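Nomo dishwasher tablets, box of 200: my review after five months

I bought this box in February because my old brand, Rakine, became too expensive for me. We are a family of five and we have very hard water, so I am strict with tablets. I have used 163 of them until now, and I think I can give a fair opinion.

The cleaning is good. Plates with dried egg and oatmeal come out clean on the normal program. Tea stains in the mugs are the difficult point. With Rakine they disappeared in one wash, with Nomo I sometimes need two. 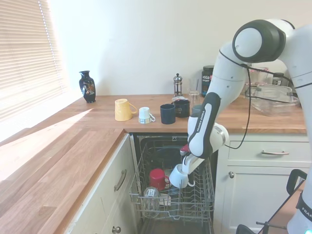
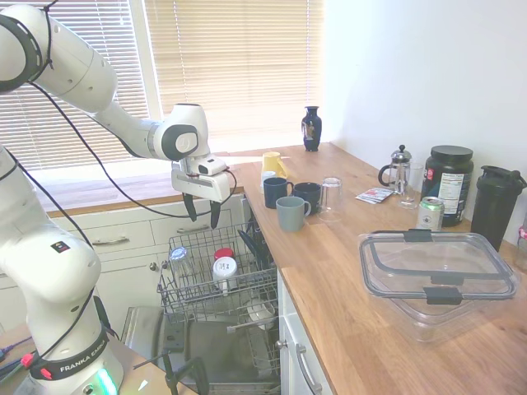
The wrapper dissolves completely, also on the short program. I never found pieces of it in the filter. My neighbor Jeptoo Okoth had a different experience with the Niven tablets. She had to pick sticky film from her spoons, and she went back to powder.

I have two complaints. The smell of lemon is too strong when you open the box, and it stays in the cabinet. Also the lid does not close well, so in a humid kitchen the last tablets stick together. I keep mine in a glass jar now.

Glasses are a little cloudy if I forget the rinse aid. The box says "all in one", but with hard water I would still use rinse aid and salt.

I give it 8 out of 10. I will buy it again if the price stays the same.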